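Soft plastics: what goes in the new bin at Tutstead

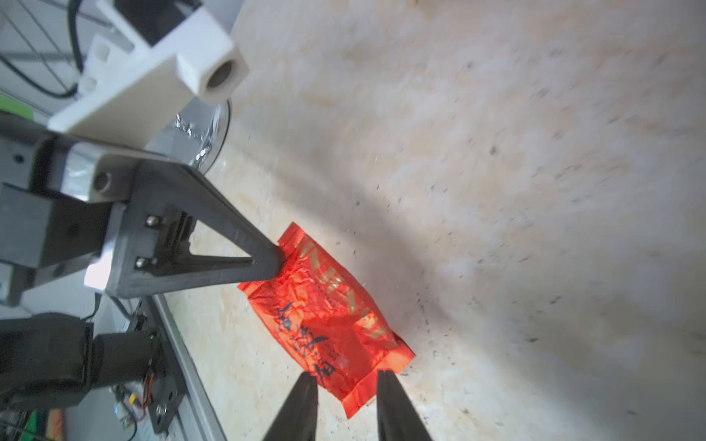

The soft plastics collection at the Tutstead hall restarts this month after a gap over the winter. The old bin by the side door has gone and the new one stands just inside the main entrance, on the left. It takes clean, empty bags and wrappers from the kitchen and the shopping. Printing makes no difference. A red bag with big yellow letters and Chinese characters on it goes in the same as a plain one, and so does anything creased or crumpled, though we would ask you to flatten bags first if you can. They take up far less room that way and the bin needs emptying less often.

Please put in: carrier bags, bread bags, crisp packets, rice and pasta bags, frozen food bags, the film from multipacks and the outer wrapping from toilet rolls. Shake out crumbs. If a bag has had something oily or sticky in it, rinse it and let it dry before you bring it down.

Please keep out: cling film that has been on meat, anything with food still inside, bin liners that have been used, net bags from oranges and onions, and the compostable bags from the council caddies. The last of these look very like ordinary plastic and were the main thing pulled out by hand last year. Hard plastic pots and trays go in your household recycling as before.

Falex collect from us on the first working day of the month. They weigh each load and send us the figure. Last year's total came to 623 kg, with 17 kg turned away as dirty or the wrong sort. The April load was the largest, mostly because of the clear-out after the Radebe Road sale.

Wian Chauke has moved the spare sacks to the cupboard under the stairs. If you find the bin full, tie the sack at the neck, leave it beside the bin and put a new one in. Do not leave bags on the floor in the entrance. They are slippery underfoot and two people have had a near miss, one of them carrying the urn.

We could do with another pair of hands for sorting. It takes a little over an hour on the evening before collection and gloves are provided. Precious Mathebula has the rota and can be found at the hall most mornings, or leave a note in the box by the noticeboard.

Battery and printer cartridge boxes are still next to the kitchen hatch. The box for spectacles is full and will be back once it has been emptied.

Temitope Adeyemi
5/1/12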